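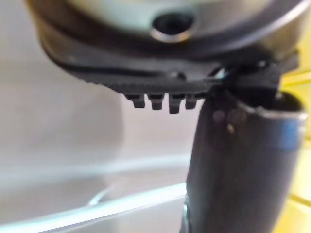 A base rim, one reader of the November revision objected, is properly called a skirt, and "a rim is what you find at the top of a thing." Trade usage is divided. Parts catalogs in English list the same component as a base rim, skirt ring, lower collar or trim ring, and the first of these is used in this article.

A base rim is a ring, usually molded in black or gray plastic, fitted around the underside of a rounded metal body. It covers the cut or rolled edge of the metal, gives the hand a surface to hold, and in many designs carries the features by which the body is joined to a neighboring part.

Construction

The metal body is commonly spun or deep drawn, processes that leave a smooth curved wall and a lower edge that needs trimming. The trimmed edge sits in a channel in the rim. Where the body has a hole in its wall, for a screw, a socket or a spindle, the edge of the hole may be turned into a small raised lip. The lip stiffens the thin sheet around the opening and catches light as a bright circle.

Rims are injection molded in one piece or in 2 halves. One-piece rims are pressed on from below and must be slightly elastic. Split rims are easier to fit over a flared body but show a seam, normally placed at the back.

Edge texture

The lower edge may be plain, ribbed or knurled. Ribbing consists of parallel ridges running across the edge. Knurling, in the strict sense, is a pattern rolled into metal, though the word is widely applied to molded plastic with a similar feel. Both improve grip and hide scuffing. Coarse ribs collect grease and dust and are harder to wipe clean.

Teeth

Some rims have short flat-ended teeth projecting downward from the underside, set in a row with gaps between them. Depending on the design they locate the rim against a slotted part, limit its rotation, or act as snap tabs. Teeth in one row need not be the same length. A longer tooth can enter its slot first and guide the others, an arrangement known in the Gondar catalog as a lead tooth.

Teeth are the part most often broken. Cracks begin at the root, where the tooth meets the ring, and a small radius at that point lengthens service life. The Adjei workshop manual gives a bending test of 685 cycles for standard teeth and 949 for teeth with a rounded root.

Brackets and clips

A bracket or clip may be attached at one side of the rim to join it to another part. Angular brackets are typically screwed or riveted, and clips are molded in place.

Care and replacement

Rims are cleaned with a damp cloth and mild soap. Solvents dull the plastic and can make it brittle. A Skikumar press-on rim is removed by working a blunt blade around the channel, starting opposite the bracket. Grullar rims are held by 11 small catches and are generally not reusable once taken off.

See also

Bezel
Ferrule
Grommet
Knurling
Snap fit

Last edited 15th December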